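Print this message | E-mail this message to a friend

Wornwood list: Re: Bottles, shelf or drawer?
From: Wahyudi Teoh
To: Wornwood household list

Orla Madigan wrote:

> I'm taking over my father's tablets from next month and I have
> inherited a carrier bag. Some are his, some were my mother's, and two
> bottles have no label I can read. I've been told to get a drawer
> organiser with the days on it, but he won't use it. He wants
> everything out where he can see it. Does anyone keep theirs on an open
> table, and if so how do you stop it turning into a heap? Also what do
> you do about daylight? The only free surface is the table by the
> window.
>
> Orla

Orla,

I have kept ours on an open table since May, so I can tell you how we do it. It is a plain light wood top, nothing on it but the bottles, a small shelf and a plant. I tried a cloth first and gave it up. The bottles tipped when the cloth was pulled, and a dropped tablet was hard to find in the folds. On bare pale wood you can see an orange tablet straight away. White ones are harder, so I tip those out over a dark saucer.

I sort by when a thing is taken and not by what it is for. Whatever is due next stands forward, and whatever is finished for the day goes back. Two at a time is enough to be getting on with while you are deciding where they should live.
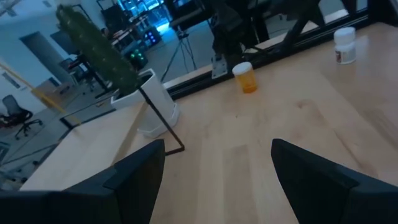
The orange bottle and the white one, towards the back of the table.

The colour of the bottle helps more than I expected. With the amber ones you can see through the side and know when you are getting low. With the white ones you have to open them or shake them, and my mother-in-law always thought a white bottle was fuller than it was. I now write the date I opened it on a strip of paper tape and put it low down on the back, away from the printed label. Never cover the printed label. If yours have labels you can't read, don't guess from the look of the tablets. Take both to the chemist in the bag and let them deal with it. The same goes for your mother's. They will take them back and it costs nothing.

The second thing that keeps it from becoming a heap is a bit of height. Ours is a little shelf with black metal legs and a light wooden top, the sort sold for spice jars. I bought it from Ferkari, whose listing said 600 mm, and when it came it was shorter than that, so measure before you throw the box away. They took 27 days to answer my e-mail and by then I had got used to it.

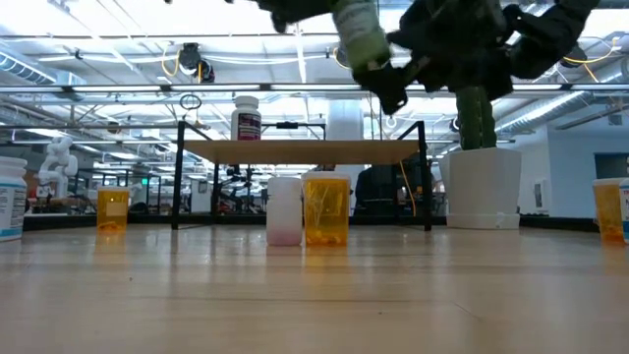

One bottle goes up on the shelf and stays there. In our house that is the one that must not be taken with the others, and having it off the table top means a separate reach for it. The rest stand on the wood with gaps between them. If they are touching, you pick up the neighbour. I leave a hand's width where I can, though two of them always seem to drift together in the middle and I move them apart when I pass.

The plant is a tall cactus in a white pot with a saucer under it. I chose a cactus as it wants very little water and I didn't want a watering can going over the bottles every other day. It also marks the end of the row, so he has something to count back from - "third from the cactus" works over the telephone, where the name of the drug does not.

On daylight, I would not use the window table unless you can pull it well back. Read what it says on each one, as a few are fussy about warmth as well as light. A north wall is better. Kitchens are no good because of the steam.

If there are children visiting, all of this goes in a locked box, caps on or not. We use an old Jacobs biscuit tin inside a cupboard with a key. It takes two minutes to clear the table and two to put it back.

Somebody here mentioned the Flikinow stacking trays a while ago. I had a set and the lips were too shallow for the taller bottles. Fine for plasters.

Let us know what the chemist says about the two without labels.

Wahyudi

Print this message | E-mail this message to a friend

Recent messages on this list
- Bottles, shelf or drawer? (Orla Madigan)
- Getting candle wax off bare wood
- Saucers for tall pots, what size?
- Ferkari shelf, missing bolts
- Paper tape that peels off cleanly
- Re: Re: Flikinow trays, worth it?
- Medicine cupboard keys and where to hide them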